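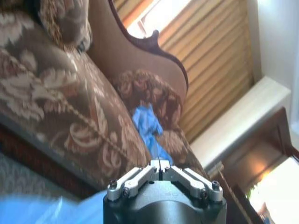
Levente Dudás has been repairing and covering sofas for most of his working life, the last stretch of it in a long, narrow shop behind the tile store in Gunton. He trained under an upholsterer named Barta, kept the old man's name over the door when he took over, and still answers to it on the phone. We met on a Tuesday afternoon, after his last pickup, and talked mostly about carved-frame sofas, the kind with patterned seats and show wood along the back.

He says those are the pieces people are most nervous about.

"They call and the first thing they tell me is that they don't want it ruined," he said. "It was their mother's, or it came with the house. They've already talked to somebody who said to throw it out and buy new."

He doesn't try to talk anyone into a full job. A lot of what he does is cushions. The seat gets the wear, and the back may have years left in it. On a sofa with a plain tan back and a brown figured seat, he will often leave the back alone, clean the wood, and work only on the seat cushion and the pillows.

"A plain back is easy to live with. If the back is plain, the pattern on the seat has room. You put damask on everything, inside and outside, and the carving disappears. I've done it because customers wanted it. I wouldn't do it at home."

Matching is where the hours go. With a large scrolling pattern, the leaves on the pillow should look as though they belong with the leaves on the seat, even when the pillow is moved around. Dudás lays out the cloth on the cutting table and moves a paper template over it before he marks anything. He showed me the template for a seat cushion, soft as a rag from use, with the center line drawn in red pencil.

"You find the middle of the biggest motif and you put it in the middle of the cushion. Then you see what happens at the front. Sometimes you get half a leaf at the front and it looks like a mistake. So you shift it. You lose some fabric."

How much fabric? He won't give a number over the phone, and he wouldn't give me one either. He did say that customers who buy their own cloth nearly always buy too little, and that he now asks them to bring him a sample first.

The cloth he likes best at the moment comes from a small mill called Urnidik. He keeps the swatches on a ring by the window. The one he reached for was number 344, a brown ground with cream leaves. Number 306 is the same design in green, and he has sold very little of it.

"Brown and cream goes with dark wood. That's most of it. People look at the green for a long time and then they order the brown."

A mixed brown is also kinder in daily use, he said. Crumbs and dog hair show on a flat dark color from across the room. On a mottled one they don't, at least until you sit down.

The wood he treats with some caution. Reddish-brown finishes on older frames get cloudy from years of spray polish, and the dirt settles where the carving turns. He uses a soft brush, then a cloth that is barely damp, then a dry one. He doesn't strip a frame unless the finish is coming off by itself.

"The top rail gets touched all the time. People walk behind the sofa and put a hand on it. Look at the high spots on the carving - that's where the color goes first. I can touch that in. I don't need to refinish the whole thing."

The part he dislikes is the edge where the fabric of the back meets the trim. On a curved frame it has to be eased around with no puckers, and everything you do wrong is right at eye level. He does it by hand, with the sofa tipped up on two padded trestles, and he doesn't take calls while he is at it.

Before he took over the shop he worked at Giltari, a furniture plant that made seating for hotels. He remembers the job tickets. One order, ticket 3234, was the same armchair for weeks.

"I got fast. I didn't get better. Barta gave me one footstool and made me do it over until he was happy. I was angry with him. He never did say it was good, he just gave me a chair."

I asked what he tells people who want to look after a patterned seat themselves. He said to vacuum it with the brush attachment, turn the cushion if it has fabric on both sides, and keep it out of direct sun. He would also like them to stop sitting on the arms.

He was booked into March when we spoke. Anyone with a single cushion can bring it in without an appointment, he said, preferably before noon, and preferably with the old cover still on it.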